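Hunis play food range: product and packing review
Minutes of the April meeting, 10.00, sample room

Chair: Lindsay Lowther
Also represented: Prendergast (moulding), Zokix (racks and trays), Telent (cartons and print)

1. Minutes of the last meeting
Agreed as a correct record, with one change. Under item 4 the tray finish should read "matt", as on the drawing, and not "satin".

2. Actions brought forward
2.1 Revised bun drawings: issued. Prendergast confirmed that the outer radius on the bottom bun has been increased. The crown is unchanged.
2.2 Lettuce colour: two greens were put forward. The brighter one was preferred for the shop display. The duller one is to be kept on file with its mix sheet.
2.3 Carton insert: still open. See item 5.
2.4 Storage of old samples: closed. The two lower shelves have been cleared and relabelled.

3. Burger set, parts
3.1 Lettuce. The leaf is to stay wider than the bun. A narrower leaf was tried and was hard to pick up once it had been laid down. Prendergast asked whether the ruffle could be made shallower to help release from the mould. The chair asked for a sample before deciding.
3.2 Cheese. Squares to remain flat with straight edges. Rounded corners were discussed and not taken up.
3.3 Patties. Surface texture accepted. Prendergast reported 7 rejects in the trial run of 500, all for flash on the outer edge. The tool is to be cleaned and the edge checked again before the next run.
3.4 Top bun. Gloss accepted. A request to match the gloss on the bottom bun was noted and left until the cost is known.

4. Display rack and tray
4.1 Zokix tabled the clear acrylic rack. Parts stand on edge in the slots and are lifted out from above. The meeting preferred this to the earlier flat layout, where parts had to be stacked and the lower ones could not be seen.
4.2 Slot width. The patty slots are a close fit. Zokix to open them slightly and report the new size on the drawing. Cheese slots to stay as they are.
4.3 Tray. White, with a raised rim, plain surface. No printed outline of the burger is to be added. The rim height is accepted.
4.4 Building order for the display card was agreed as bottom bun, lettuce, patty, cheese, top bun. The card is to show the build at the second stage, with the leaf on the bun and the remaining parts still in their holders.
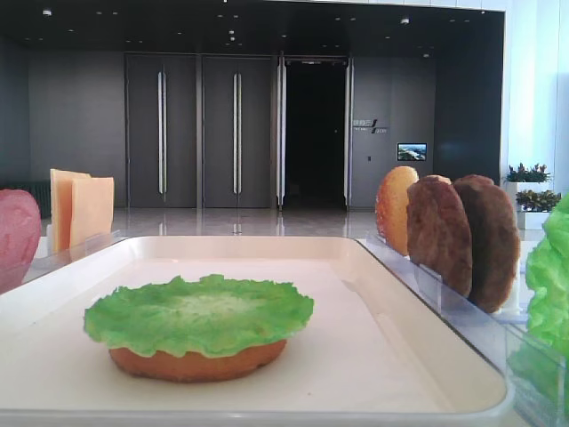 5. Carton and insert
5.1 Telent gave the inside length of the present carton as 194 mm and the depth as 156 mm. The rack will not go in fully built at that depth. Options are a deeper carton or a rack supplied in two pieces. Telent to price the first and Zokix the second.
5.2 The lettuce is to be packed on top so that the edges are not pressed flat.

6. Any other business
Storage boxes for spare parts are to be labelled on the short side. Lids to be kept with their boxes.

7. Actions
Prendergast: shallow-ruffle lettuce sample; clean patty tool; cost of gloss on bottom bun.
Zokix: revised patty slots; price for two-piece rack.
Telent: price for deeper carton; proof of display card.
L. Lowther: circulate tray drawing with corrected finish.

The meeting closed at 11.25.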